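Taschenbücher zu Hause pflegen und reparieren
Haushaltstipps von Rania Azar

Ich lese am liebsten Kriminalromane, und fast alle kaufe ich gebraucht. In meinem Regal stehen zurzeit 465 Stück, die meisten Taschenbücher. Viele waren in keinem guten Zustand, als sie zu mir kamen. Deutsch ist nicht meine erste Sprache, die Fachwörter der Buchbinder habe ich deshalb nachgeschlagen, so gut es ging.

Aufkleber entfernen

Preisschilder auf dem Umschlag löse ich mit dem Haartrockner. Die mittlere Stufe ist genug. Man hält ihn eine Handbreit entfernt und bewegt ihn immer ein wenig, sonst wirft die Folie auf dem Umschlag Blasen. Danach eine Ecke mit dem Fingernagel anheben und den Aufkleber flach zur Seite ziehen, nicht nach oben. Klebereste gehen mit einem Tropfen Speiseöl auf einem Wattestäbchen weg. Das gilt nur für glänzende Umschläge! Auf mattem Karton macht Öl einen Fleck, der bleibt. Dort nehme ich einen weichen weißen Radiergummi und habe Geduld.

Geruch nach Keller

Ein Buch, das muffig riecht, stelle ich aufgefächert in eine große Kiste mit Deckel. In die Ecke kommt eine Tasse mit Natron. Das Pulver darf das Papier nicht berühren. Nach einer Woche rieche ich daran, und wenn es nötig ist, bleibt das Buch noch eine Woche. Katzenstreu ohne Duft funktioniert auch. Von Parfüm oder Lavendelöl direkt auf den Seiten rate ich ab, ich habe auf diese Weise einen schönen Band aus den siebziger Jahren verdorben.

Wenn Schimmel zu sehen ist, kommt das Buch nicht in die Wohnung.

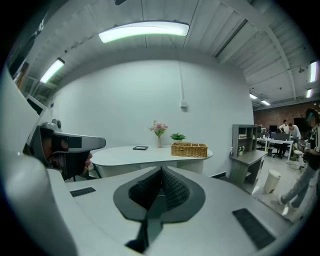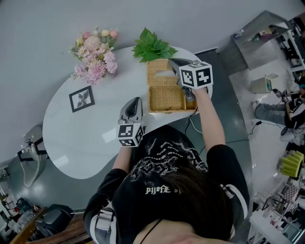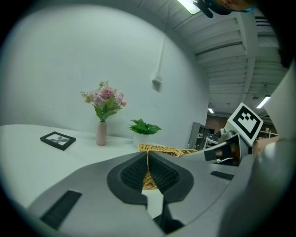
Diese Seite wurde zuletzt am 7. Dezember 2024 geändert.

Lose Seiten einkleben

Kein Klebefilm! Er wird mit den Jahren gelb und nimmt beim Ablösen die Druckfarbe mit. Besser ist ein Buchbinderleim, der nach dem Trocknen biegsam bleibt. Ich benutze den Leim von Siu aus der kleinen Flasche, weil man damit eine dünne Linie ziehen kann. Ein anderer säurefreier Leim ist genauso recht.

Zuerst die lose Seite an der Innenkante von altem Kleber befreien. Dann den Leim mit einem feinen Pinsel auf diese Kante streichen, höchstens zwei Millimeter breit. Die Seite so tief wie möglich in den Falz schieben und oben und unten kontrollieren, ob sie gerade sitzt. Links und rechts davon ein Stück Backpapier einlegen, das Buch schließen und 12 Stunden unter einem schweren Gegenstand liegen lassen. Bei mir ist es der Atlas, manchmal auch der gusseiserne Topf.

Wenn mehr als zehn Seiten lose sind, lohnt sich diese Methode nicht. Dann muss der ganze Rücken neu geleimt werden, und das habe ich bis jetzt nur zweimal versucht, einmal mit Erfolg.

Eselsohren und gewellte Seiten

Eselsohren zurückfalten und mit einem Falzbein glatt streichen. Ein Löffelstiel tut es auch. Gewellte Seiten kann man bügeln, aber nur auf der niedrigsten Stufe, ohne Dampf und mit einem Blatt Löschpapier dazwischen.

Im Regal

Bücher sollen aufrecht stehen und sich leicht berühren. Man muss eines herausnehmen können, ohne am oberen Rand des Rückens zu ziehen. Ich drücke die beiden Nachbarn ein wenig nach hinten und fasse das Buch in der Mitte. Zwischen Büchern und Außenwand lasse ich eine Fingerbreite Luft, denn unsere Wohnung in Vedmont ist alt und die Nordwand im Winter feucht. Direkte Sonne bleicht vor allem die roten Rücken aus.

Staub wische ich im April einmal gründlich, mit einem breiten trockenen Pinsel vom Rücken zur Vorderkante. Das Buch dabei fest geschlossen halten.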